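**Call for participants: kitchen robot open day at the Denwood workshop, July**

We're looking for 30 people to come and spend an afternoon with our robot arms, try them out, and tell us what you think. No technical background needed. If you have ever used a toaster oven, you already know more than you'd expect about what we're working on!

Nosside is a small robotics group in Denwood. We teach arms to handle ordinary kitchen appliances: opening doors, sliding racks, turning knobs, putting things down without dropping them. Every July we open the workshop to visitors, and this year we want the visitors to do more than watch.

## What you'd be doing

The afternoon starts at 1:00 p.m. with a short demonstration in the front room, where the team runs an arm through a few tasks and answers questions as they come up (please interrupt, we like it). After that you'll split into small groups and move between the stations.

At each station you get to guide an arm by hand through a simple job, with a staff member beside you the whole time. Some people pick it up in a minute and some need a few tries, and both are useful to us. We have recorded 2487 practice runs so far, nearly all of them by our own staff, and we've all started doing things the same way. Fresh hands bring habits we would never think of.

The toaster oven station was the favorite last year. There's a handle to pull, a glass door to open and a wire rack inside, and it is surprisingly good fun to work out how two fingers should go about it. 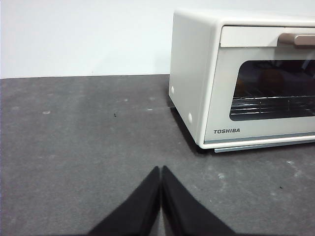

*Gripper view at the toaster oven station.*

You can also follow the wrist camera on a screen while somebody else has a turn. It's a strange angle at first - you see the fingertips and not much of the arm - but it helps a lot with judging distance.

We finish at 4:30 p.m. with coffee and a group conversation. We'll ask what felt natural, what felt awkward, and what you'd want an arm like this to do at home.

## Who can take part

- Anyone 16 or older. Under 18, bring a signed permission form.
- You should be able to stand or sit at a table for 20 minutes at a time. Stools are available at every station.
- Left-handed people, please sign up! We have very few left-handed runs.
- If you've worked in a restaurant, bakery or school kitchen, mention it on the form.

Tie back long hair and leave loose bracelets at home. Closed shoes are required in the workshop.

## What you get

A $39 gift card for the Strobel bakery next door, lunch if you arrive by noon, and a copy of your own recorded runs if you'd like one. The recordings show the table, the appliance and the gripper. We don't record sound.

## Getting here

The workshop is at 332 Prevska Street, Denwood. Use the side entrance with the ramp. Parking is free behind the building, and there are bike racks by the door.

## How to sign up

Pick up a form at the workshop front desk or ask for one by mail at the address above. Tell us your age group, which hand you use, and any access or food needs. We'll confirm places in the order the forms come in and keep a waiting list after that.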